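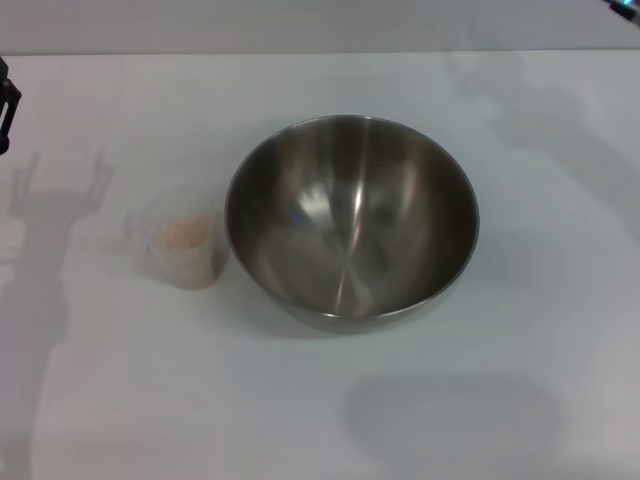 # Is the Jomden arm kit worth it for pouring and measuring dry ingredients?

Posted in: Kits and services > Small arms
April 2020

I run a small baking mix business out of a shared kitchen in Biddale. Most of my time goes to portioning: scoop dry mix into a measuring cup, tip the cup into a bowl, repeat. I've been looking at the Jomden tabletop arm kit, which comes with the two-finger gripper, a head camera and a year of their task setup service. The quote I got was just over $2,000 with shipping.

The sales page says it can be taught "common kitchen transfers" but the only video they sent me was of it stacking blocks. I need it to do this:

- pick up a plastic measuring cup by the handle or the body
- move it over a steel mixing bowl and tip it
- put the cup back where it was

I don't need it to be fast. I can live with 10 cups an hour if I can work on labels at the other end of the room. I do need it to not throw flour everywhere.

Has anyone used this kit for powders? Does the setup service cover a job like this or do they charge extra? I also saw that Risside sells a similar arm but I couldn't find a price.

---

## Answer 1 (accepted)

I've had the Jomden kit since October and use it for a very similar job, with dry pigment instead of food. Short version: it will do what you list, but plan on a couple of weeks of fiddling.

**Grip.** Clear plastic cups are the hard part. The camera has trouble finding the edges of a clear cup on a white table. Mine missed the cup or closed on nothing about a third of the time in the first week. A strip of colored tape around the cup fixed most of it. You can also switch to a solid colored cup. Skip the handle and grab the body. The handle on a light cup bends, and then the cup swings when it lifts.

**Bowl.** Steel works but the shine causes some bad depth readings, mainly on the inside. For a pour you only need the rim position, so it matters less than you'd think. Use a wide bowl. I started with a narrow one and had spills on the near side every time the arm came in a little short.

**Pour.** The default tip motion is too quick for fine powder. There is a wrist speed setting under the task options. I run it at the second lowest. Fine powder sticks to the wall of the cup and then lets go all at once, so I added a pause at full tilt and a small shake. The shake is not in the default tasks. I had to ask for it.

**Lighting.** The arm throws a shadow over its own work if your lamp is directly overhead, and the cup detection got worse when the shadow crossed it. I put a second lamp on the opposite side and the problem mostly went away.

**Setup service.** It covers 2 tasks in the first year. You record yourself doing the motion with the hand controller, send the recordings in, and they send back a task file. They asked me for more recordings after the first batch because I had started with the cup in the same spot every time. Move it around between recordings. Turnaround was 8 days for the first task and longer for the second. Your three steps would count as one task if you record them as one continuous motion, so ask them to confirm that before you pay.

One more thing - the gripper is not sealed. I put a cheap fabric sleeve over the wrist and clean out the finger joints with a brush at the end of the day. I don't know if there is a food-safe version. You should ask, and ask your kitchen too. The shared ones have their own rules about equipment.

---

## Answer 2

We looked at both. Risside only sells through resellers and the one we talked to was Jalali. They wouldn't quote without a site visit and the visit wasn't free. The arm is better built from what I could see, and it has a longer reach, but they don't do task setup. You get the arm and a manual. If you can't program it yourself you'd have to pay someone.

For one job on one table I'd go with the Jomden. If you think you'll want it to do the scooping as well, wait. I tried scooping on a friend's Jomden and it was not good. It dug the scoop into the bottom of the bin and faulted out, and you have to walk over and clear the fault by hand each time.

Also check the return window. It was two weeks when we asked and it starts from the ship date.

---

## Answer 3

Why not just buy a powder dispenser? They weigh it for you.

> **Comment from the original poster:** Looked at those. The ones that handle my coarser mixes without clogging cost more than the arm, and I change recipes a lot. Might still end up there.

> **Comment from the original poster:** Thanks for the first answer, very useful. I asked Jomden about the one continuous motion and they say it counts as a single task as long as the arm doesn't change tools. No food-safe gripper for now. The kitchen manager wants to see the spec sheet before I order. Going to test with tape on the cup if I get that far.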